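Open House at Bakmont: Was It Worth the Drive?

March 20, 2024

The listing for the new Bakmont building in Tumthorpe promised "resort living two minutes from the water." I went to the open house to see how much of that would survive a visit. I've been looking at two-bedroom condos since November, and I have read the word "resort" often enough that I reach for my coat when I see it.

The two minutes are by car, and only if you catch the light at the bottom of the hill. On foot it took me 11, downhill. The water is there, and it's pretty, but the stretch closest to the building is behind a marina fence, so add a bit more if you want to stand next to it.

We met in the lobby, signed in on a tablet and got a folder. Olatunji, the agency handling the sales, had sent two agents for a crowd of maybe thirty people, so tours went up in batches. I waited long enough to read the whole folder. The monthly fee was on the last page, in smaller type than the paragraph on the lobby fragrance.

The model unit is on the fourth floor and has clearly been furnished to make the rooms look bigger. The bed in the second bedroom was a narrow twin pushed into the corner. I brought a tape measure, and a queen would leave you a very thin path to the closet. The closet itself is good, deep with proper shelves. I'll give them that one. 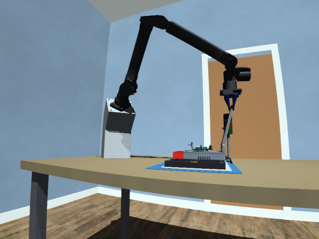 The kitchen is where most people on my tour slowed down. Stone counters, soft-close drawers, a decent sink. The range hood doesn't vent outside, though, and when I asked about it the agent told me it was "a very efficient filter." I have owned one of those. The whole place smelled of onions until spring.

I asked to see an actual unit for sale, without the furniture. This took some negotiating. The one they showed me was on the second floor at the back, same plan, and it looks at the parking deck of the Brultutholm shopping center. The light was noticeably worse, and I could hear a delivery truck backing up with the windows closed. The price difference between that unit and the one with the view was smaller than I expected. Maybe that tells you what they think of the view.

On size, the folder says "around 1,000 square feet," and the floor plan in the same folder includes the balcony in the total. Take the balcony off and you lose 70. If you're comparing it with older condos in Tumthorpe, check whether theirs are measured the same way.

Good points: the elevator is fast, the laundry closet fits full-size machines, and the storage lockers in the basement are bigger than usual. The gym is one room with a mirror. The pool wasn't finished, and I couldn't get an opening date out of either agent – "early summer" from one, "this year" from the other.

I took a folder home and asked for the association budget. They said they would email it. If it comes, I'll go through the reserve fund and post the numbers in the comments.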